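How to read a monthly house price report before you make an offer

When I bought my first flat in Windport, I made the mistake of reading only the headline. It said that sales had fallen strongly, so I offered too little and lost the place to another buyer. Since then I read these reports slowly, with a pencil. The method below takes one evening and you need only a sheet of paper or a simple spreadsheet.

Step 1. Find out what is counted

Open the report and look for the notes, usually on the last page. Some reports count a sale on the day the offer is accepted. Others count it when the keys are handed over, which can be two or three months later. If you compare one kind with the other, your result will be wrong from the beginning. Write the kind at the top of your sheet.

Step 2. Check the area

The name of a town in a report does not always mean the same town that you have in your head. In the local report I use, Urnlow includes the villages along the river, where the houses are bigger and cost more. If you are looking for a two-room flat near the station, the average price for all of Urnlow will tell you very little. Ask the agency if they can send the numbers by district. I wrote to Pētersons, the agency on our high street, and they sent me a table the same afternoon.

Step 3. Compare with the same month of last year

Fewer people buy homes in December than in early summer. Families do not like to move in the middle of the school year, and the offices are closed for the holidays. So when a report says that sales went down from one month to the next, first look at the same month one year before.

Make three columns: this month, last month, same month last year. Suppose that your area had 37 sales this month and 40 in the same month last year. This is a small difference, and I would not change my offer for it.

Step 4. Look at how many sales are behind the price

An average made from seven sales can jump very high if one of them is a large house with land. An average made from 456 sales is much more steady. When the number is small, put together three months and calculate again. Also use the median if the report gives it. The median is the price in the middle when all prices are put in order, and one expensive house does not move it much.

Step 5. Add the homes that are still for sale

Divide the number of homes for sale by the number sold in one month. The result shows how many months it would take to sell everything if no new homes came. A low number means that sellers can wait for a good price. With a high number you have more space to ask for a reduction, or for the repairs to be done before you sign. 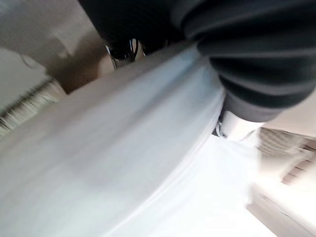
Do this sum for the type of home you want, if the report allows it. In Garkivmont, where my sister-in-law was searching, the flats were selling fast while the older houses stayed on the market for almost a year. One number for the whole town would have hidden this.

Step 6. Write your own two sentences

Close the report and write what you have learned in two sentences, without looking. If you cannot do it, go back to your columns. Mwajuma Kimaro, who taught the evening course for buyers where I learned most of this, made us read our sentences aloud, and many of us had to start again.

Keep the sheet and add a new line each month. After half a year you will know your area quite well, and you can take the sheet with you when you talk to the agent or the bank.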